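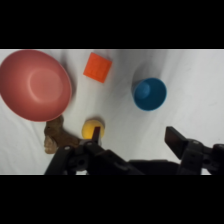 I went to the open day at Jestenel on 30 September 2024. I had signed up in March, when the places were first offered, and then forgotten about it until the reminder came. The building is on the far side of Prerkusia from the station and the walk took longer than I had planned, so I missed the welcome talk and joined my group at the coat rack.

Visitors were split into groups of 14. Ours was led by Amândio Aguiar, who works on the arms. The first stop was a corridor of posters, which I will skip, except to say that one of them had a good graph of how long it takes to teach a new task now compared with the old way of writing every movement out. The second stop was the one I had come for.

The task is called Clusent. It is a tidying task. A few household things are put on a table with a white cloth over it, and the arm has to pick up whichever one it has been asked for and put it where it has been told. Somebody types the request as an ordinary sentence. "Put the ball in the bowl" is the one they use most, and Amândio said it is also the one visitors always ask for, so he asked us to think of something else.

The objects are cheap and come from ordinary shops. I liked that. I have been to trade fairs where the robot moves the same metal part from one tray to another all afternoon, and you learn very little from watching it. A soft toy is a different matter. It has legs and lumps sticking out, it squashes when it is held, and it never lies quite the same way twice. The cup has its own problem, as the fingers can take it by the rim or round the outside, and the wrong choice tips it over.

We were told that the arm uses more than one view. A small camera near the gripper sees things close up, and another one looks at the whole table. I asked whether it could manage with only the close one. Amândio said it could for some objects, but that it tended to lose track of anything the fingers were covering.

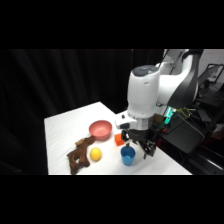 Lucienne Bailly wanted to know why it had to be so slow, and said that she could have cleared the whole table and laid it for supper in the time it took to get to the cup. Amândio agreed with her. The speed is held down on open days, and he told us that even on a normal day they run it at 50 per cent while a task is still being learned. A slow mistake is easier to stop.

There were mistakes. On one try the fingers closed too early and the ball rolled away across the cloth. It was put back by hand and the request was sent again. I was glad they let us see this and didn't hurry us on to the next room. They had asked for the toy to go in the bowl just before that, and it went in at the second attempt with its legs hanging over the side, which was counted as a pass.

Amândio explained how they score it. Each request is run 100 times with the objects moved about between runs, and a run only passes if the right thing ends up in the right place and nothing else has been knocked over. He wouldn't give us the latest score. He did say that the cup was doing better than the toy, and that the block was the easiest of the lot.

We had a short time for questions at the end. Someone asked about jobs and got a careful answer. Someone else asked what happens if a hand goes in the way, and was told that people stay behind the line while the arm is moving and that it stops when it meets resistance — we were not invited to test this.

After that there was tea in the Hamel room. I spoke to two students who had come a long way for the day and were mostly interested in the grippers. They thought softer fingers would help with the toy. I think they may be right, although I would want to see how soft fingers got on with the block.

The next open day hasn't been announced. If you go, the number 6 bus stops much closer than the station does, and there is a list by the door where you can leave your address for the newsletter. I have put mine down.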